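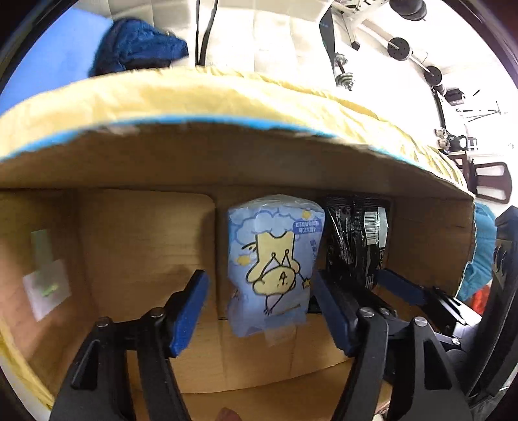 Shared Supply Forum > Storage and Distribution > Mixed cartons and the listing rule

Trurnier_Stores
Posted Sunday, 4:40 p.m.

Members are reminded that the listing rule for mixed cartons takes effect in October. From that point, any carton holding more than one snack product must carry a written list on the outside, showing each product by name and the earliest best-by date in the carton. Single-product cartons are exempt.

The rule applies to all sites that draw from the Warnusano warehouse. Cartons arriving without a list will be set aside until the sending site supplies one. Questions may be posted in this thread.

Biwott_Receiving
Posted Sunday, 5:15 p.m.

Our site supports the purpose of the rule but objects to the form it has taken. Biwott received 1,739 cartons last year, of which the greater part were mixed. To ask staff to unpack, read and write down the contents of each one is a large demand, and the notice does not say who is to bear the time.

We would also note that small bags are slow to read. The date is printed in a different place by every maker, often on a seam, and in many cases it cannot be found until the bag has been turned over several times.

Trurnier_Stores
Posted Sunday, 5:32 p.m.

The duty falls on the site that packs the carton. Receiving sites are asked only to check that a list is present.

UnlowPantryDesk
Posted Sunday, 6:08 p.m.

Unlow has kept lists of this kind for 11 months and may be able to offer some guidance. We write the list while packing and not afterward. One person reads the bag aloud and sets it in the carton, and the other writes. A carton takes a few minutes once both people are used to it.

We stand bags upright where the carton allows. They are easier to pull for a spot check, and they seem to suffer less crushing than bags laid flat under others. 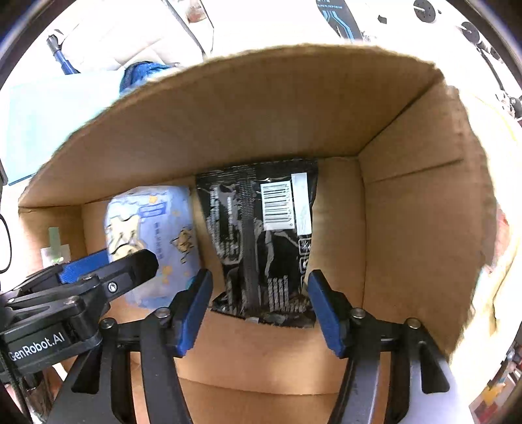 Bag upright in a carton, barcode label near the top right corner.

Our one firm request is that lists be written in marker on the carton itself or on a taped sheet. Loose sheets placed inside have gone missing more than once.

Biwott_Receiving
Posted Sunday, 6:25 p.m.

With respect to the previous post, Unlow handles 900 cartons a year and has two people at the packing table. Biwott has one on most shifts. A method that rests on a second pair of hands does not settle our concern.

We are also not persuaded on the matter of standing bags upright. In a carton that is less than full they fall over in the truck, and a bag that has fallen is no better off than one laid flat to begin with – often it is worse, as it ends up at the bottom.

UnlowPantryDesk
Posted Sunday, 6:41 p.m.

That is a fair point as to partly filled cartons. We close the gap with folded paper. We accept that this is one more step.

Warnusano_Floor
Posted Sunday, 7:20 p.m.

Speaking for the warehouse floor, the present practice cannot continue. Staff here open mixed cartons simply to learn what they contain, close them, and then open them again when a site asks for something without peanuts or something suited to small children. We hold room for 3,000 cartons, and the aisle by the east door has been given over to those awaiting a second look.

A list of product names would remove most of this work even if no date were shown. If the date is the difficult part, we would ask Trurnier to consider requiring the names first and adding dates later.

Quiet_Shelf
Posted Sunday, 7:48 p.m.

This member disagrees with dropping the date, even for a time. Families do look at it. A carton with no date will be opened regardless, and the saving described above is then lost.

Could cartons be sorted by month at packing instead? One month written in large figures on the side would serve.

Biwott_Receiving
Posted Sunday, 8:03 p.m.

Biwott could agree to a single month on the side together with the product names. We could not agree to a day-and-month entry for every item.

Trurnier_Stores
Posted Sunday, 8:30 p.m.

For clarity, the rule does not ask for a date beside each item. It asks for the earliest date in the carton, once. The wording will be revised so that a month alone is acceptable – the product names remain required. The request concerning paper fill will be treated as advice only.

Sites that pack with one person may apply for a later start. Applications should state the usual number of mixed cartons sent per week.

Biwott_Receiving
Posted Sunday, 8:44 p.m.

Noted. Biwott will apply. Please confirm whether cartons already sealed before October must be reopened.

Trurnier_Stores
Posted Sunday, 8:52 p.m.

They need not be reopened. Mark them "sealed before rule" on one side.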